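Can a robot tidy up after you?

People love to say that robots will soon do all our chores. Should you believe them? The robot club at Griltedum would like you to wait and see. Their project is called Plustemero, and it sounds simple: teach an arm to pick things out of a metal bin.

A bin is a hard place to work. Things lie at odd angles and the walls get in the way.

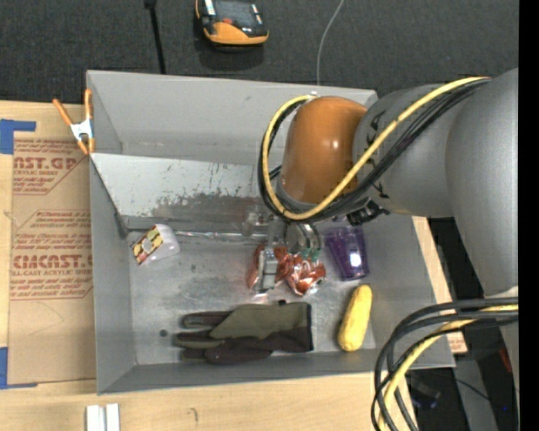
Reading time: 2 minutes

Think about a crumpled snack wrapper. You can grab one without looking. A robot has to work out where the wrapper stops and the bin starts, and shiny stuff on shiny metal is a nasty puzzle. A work glove is floppy. A plastic cup you can see through is another headache.

Ottar Dahlgren, who runs the club, gives each test 60 seconds. He doesn't let anyone call the robot "clever" if it gets lucky once. Do it again, he says, with the cup somewhere else.

So next time you watch a video of a robot doing housework, ask a few rude questions. How many tries did it take? Did a person help? What got left out of the film?

And you still have to clean your room.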